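Putden House residents' kitchen group
Minutes, August meeting, 6.30 pm

Present: Jennylyn Dizon (chair), Maribeth Lumbao (minutes), Ambrosio, Grevik, one resident from the Fedport side.

1. Last minutes
Agreed. The tap washer is still outstanding and is carried over to the next meeting.

2. Breakfast table
Jennylyn asked whether the toaster and the toaster oven should stay on the table with the crockery or go back on the worktop. The brown mat stays either way. The mug tree is to remain on the table and plates not in use are to go in the wooden dish rack.

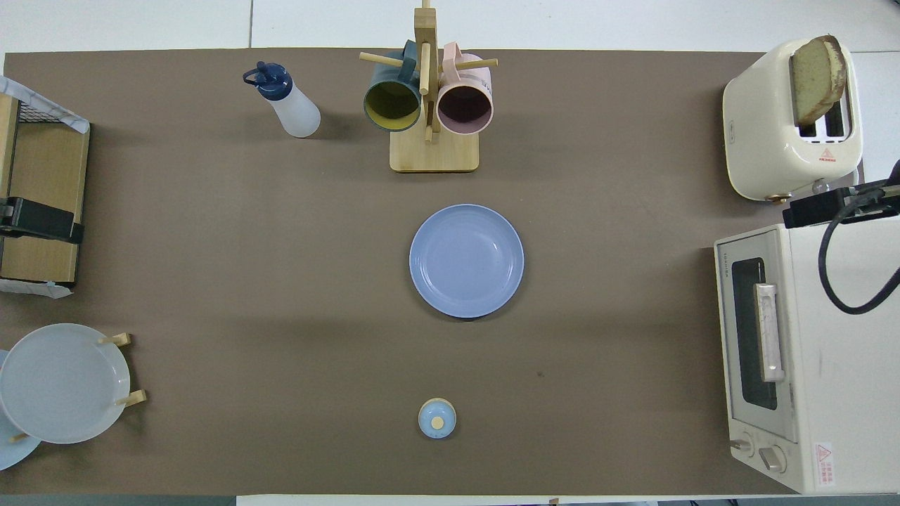 Grevik felt the mugs would be better in the cupboard, as they gather dust on the pegs and people end up rinsing them before use. Ambrosio disagreed and said the cupboard is full. Left as it is until October.

3. Squeeze bottle
It has been left lying on its side more than once. To be stood up with the cap closed after use. Maribeth will write a label for it.

4. Toast
Crumbs are being left on the mat. Whoever makes toast should use a plate and wipe down afterwards. Thick slices may go in the toaster but must not be forced.

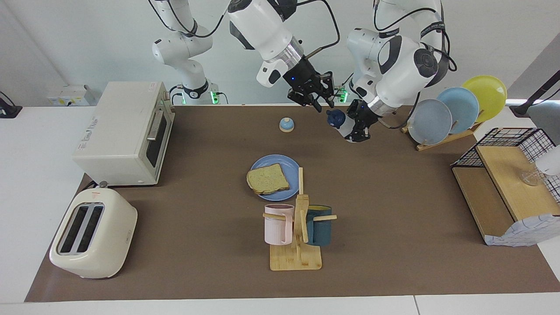
The mat is to be lifted and the table wiped underneath every 2 weeks, starting with the Fedport side.

5. Money
Kitchen fund stands at £161. Grevik asked for 3 new tea towels. Agreed.

6. Any other business
Bin lid sticks. Ambrosio to look at it.

Closed 7.15 pm.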